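Packaging and Shelf Life: What Our Class Learned About Stale Snacks

Our group asked 80 students at Brorkau whether they reseal a bag after opening it. Most said yes. Their lockers said otherwise – we looked, with permission.

We then left crackers from Pavetard out in January, half of them in closed bags, and tasted them after 2 days. The open ones bent. 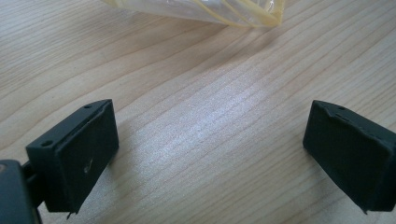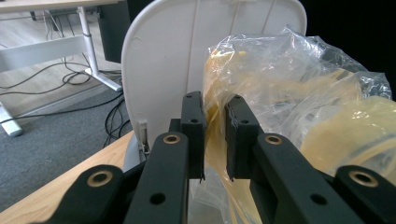
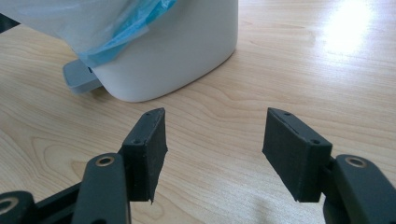

Plastic bags, on a wooden table in the first and third pictures and against a white chair backrest in the second. The third picture also has a white container.

Limits: our tasters were hungry, and some 300 crackers went missing before scoring.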